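Two bottles, one tray

Mon 31 May

I said I would write up how the collecting is going, so I am doing it before the details slip. We are still on the bottle task. Kiprono Mugo wrote the original task sheet back when we were at Midholm, and it has changed so much that I rewrote it last week from scratch.

The setup is simple. A tray goes on the table, bottles go on the tray, and I drive the arm through a pick while the cameras record. The target for this batch is 100 good episodes. A good episode is one where the instruction matches what the arm did and all the video streams have a proper start and end. Everything else gets tagged and kept in a separate folder. We used to delete the bad ones, and then in the meeting about failure cases we had none to show.

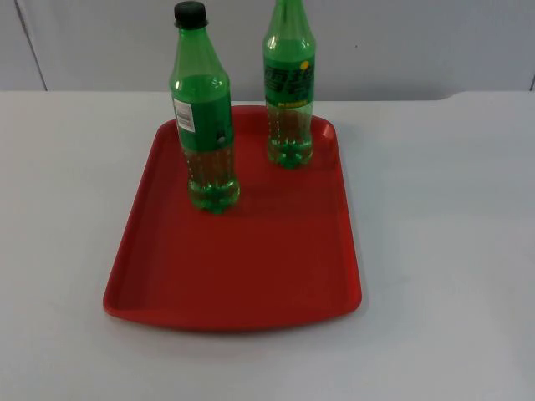 Start layout with two green bottles on the red tray, seen from the fixed camera.

I like green bottles for this because they are annoying. Light goes through the plastic and picks up whatever is underneath, and on a red tray that gives you colors that belong to neither thing. The label is the easy part for the model to find. The shoulder and the base are harder, and the base is what matters when you set a bottle back down.

The liquid matters too. An empty bottle tips if you brush it, and a part-filled one behaves differently once you lift it and the contents start to move. I had been driving too fast on the lift. Subira Mosoti watched some of my episodes and told me to slow down right after the grasp, and she was right. The replays look much calmer now.

The other thing I changed is where the arm begins. In the first set I always started from the same pose, close to the tray, and the policy we trained on it was fine as long as nobody moved anything. Shift the starting point to one side and it reached for bare table. So now I start from a different place each time – sometimes well off to the side, where the wrist camera gets mostly tabletop and only a bit of the tray.

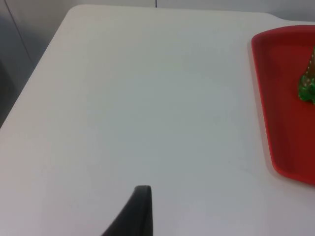 It makes each episode longer, and it is dull work. The approach takes up more of the recording than the grasp does. I think it is worth it, but I will only know when the next model is trained, and that won't be until July.

Yesterday's session gave me 22 episodes, and 3 of those went into the other folder. Two were my fault for closing the fingers early. In the third I typed "left bottle" and then picked the right one, and did not notice until I was going through the labels at the end. Subira wants us to write the instruction after the episode, from the video. Kiprono thinks you should commit to it before you move. I have done it both ways and make fewer mistakes her way, but I take longer.

Next I want to do 10 episodes with the bottles close together, so the fingers have to go in between them. After that the tray gets turned sideways and the whole list starts over.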